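4.2 Swapping the fingers

By June we had two sets of fingers that fitted the same wrist mount, and I was tired of arguing about which was better. Iddrisu Asante liked the Beltis pair, which are broad and flat and close like a pair of doors. I liked the Eler pair, which taper to a point, mostly because I'd spent a week fighting the flat ones every time they had to get near a rim. So we stopped arguing and ran both, on the same arm, with the same controller and the same wrist camera, and let the numbers annoy one of us.

The tasks are the kitchen ones from Section 3: bowls, cups, the toaster lever and the buttons. We planned 1000 trials and ended up with 1003, as Kwaku Gbeho had already reset the table for three more when I told him to stop (we kept them, it seemed rude not to). Of those, 436 were bowl trials, and I'm going to spend most of this section on them. The cups went much the same way with either pair and make dull reading.

What makes a bowl awkward is that you can't squeeze it from both sides unless your fingers open very wide, and ours don't. The controller has to put at least one tip over the rim and pinch the wall, and to do that it needs to know where the rim is. Our only view of it comes from the wrist, so the fingers are always in the picture — and the closer they get, the more bowl they hide. Figure 6 shows how tight it gets with the tapered fingers. The tips are over the front of the blue bowl and reaching into it, and most of the rim is still in plain view behind them.
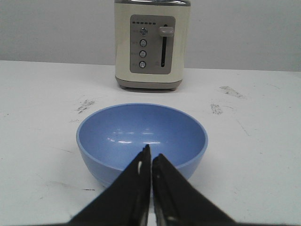

4 min read

Figure 6. Wrist camera view during a bowl trial, tapered fingers, toaster at the back of the table.

With the flat pair the same pose costs us a lot more of the rim, and the pose estimate starts to wander just when we'd like it to sit still. You can see this in the logs as a little sideways shuffle before the fingers close. Kwaku calls it dithering, and I've given up trying to find a more respectable word for it. We counted 59 bowl trials with a shuffle long enough to trip the time limit, and every one of them was on the flat fingers. I'll admit I enjoyed that more than I should have.

Iddrisu's side of it deserves a fair hearing, though. Once the flat fingers do have hold of a wall they hang on beautifully, and they cope with a crooked grasp that would let the bowl swing round on the pointed pair. They were kinder to us on the toaster lever too, where a wide pad is simply easier to land. We tried to get the best of both by gluing strips of Lotorex rubber inside the tapered tips. It helped with the swinging, but the strips peeled at the corners and had to be redone far too often!

We also reran a batch of bowls with the Partington controller in place of our own, in case the shuffle was our fault. It shuffled as well, only more slowly, so I'm fairly happy blaming the view. The remaining experiments use the tapered fingers without the rubber, apart from the lever trials in Section 5, where we went back to the flat ones.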